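Match point, and the lights went.

Not all of them. Just the bank over court 6, the one the club at Hustum had been promising to fix since February. Juniper Okafor stood at the baseline with the ball in her hand and waited. Her mum was up in the stand somewhere. Coat on, probably. Keys out.

"Play on?" said the umpire.

The Zekska girl shrugged. Easy for her. Ranked 229, new shoes, a coach who brought his own chair. Juniper was down past 300 and had strung her racket herself, in the kitchen, badly. 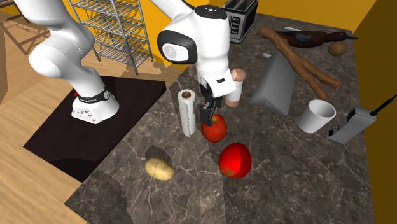
"Play on," she said.

Bounce. Bounce. Her wrist hurt. Dad always said serve wide when you're scared, so she'd served wide all afternoon, and the girl knew it by now, course she did, she was already leaning.

Down the middle then.

It clipped the line. Or it didnt. A puff of something, chalk or dust. No call. The girl looked at the umpire, the umpire looked at the line, and up in the dark end somebody dropped a flask and it rolled down teh steps, one at a time, clank, clank.

"Well?" said the coach from his chair.

Juniper walked to the net. Slowly. Last bus to Satti was in ten minutes and she wasn't going to run for it, not before she'd heard.

"Game," said the umpire. Then, after a bit, "Okafor."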